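Fault 236

1. The log

The stop came in at 2 in the morning, and Merja Rautiainen read it at seven with her coat still on. Station 5 at Hetdale had halted itself in the middle of a garment. Cause: grip force out of range, left arm. Duration of event: 3000 milliseconds. Action taken: none.

She read the last line again. A force fault was supposed to open the gripper. The log said the gripper had stayed shut for three full seconds and then the whole cell had gone down on the timer, which was the backup to the backup.

Khalil Dabbas had the night shift. He was still at the bench, writing his report by hand.

"Was the door closed?" she asked.

"Closed and latched."

"Where was your hand?"

"Outside." He put the pen down. "I was going to reach in. A sleeve had caught on the left side and I thought I could free it between cycles. Then it stopped, so I waited."

She wrote down the time he gave her. It agreed with the log to the minute.

They cleared the fault, ran the arms at quarter speed and watched through the first few pieces. The station took clothes from the bin, opened them out on the table and put them on hangers. A blue one was up next. Both grippers closed on it, and the force trace on her screen stayed flat and low.
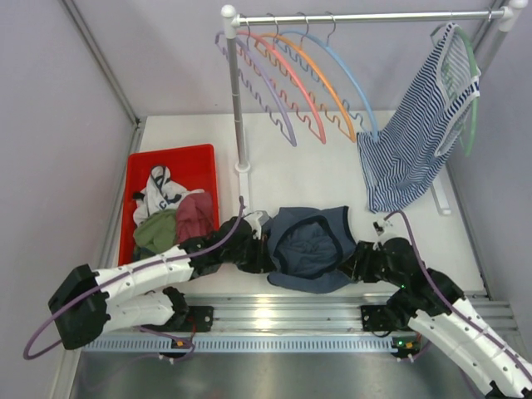
2. The cause

The trace jumped on the ninth piece. Left arm again, and again the fingers stayed shut.

Merja stopped the cell herself, locked out the power and took the cover off the left wrist. The Calurer force sensor was good. The release valve was good. Between them was a small relay from Purico, replaced in April, and its contacts had welded. It could be told to open as often as anyone liked.

"The monthly test passed," Khalil said.

"The monthly test checks that the command is sent."

He looked at the relay in her palm. There was a brown mark on one side, smaller than a grain of rice.

She called Boonchu, where the test procedure had been written, and was put on hold. While she waited she filled in the tag for the lockout: name, time, reason. Under "Expected return to service" she drew a line — the form would not accept a blank.

Khalil finished his report and signed it. Then he turned back a page, crossed out "no hazard to personnel," and put his initials beside the change.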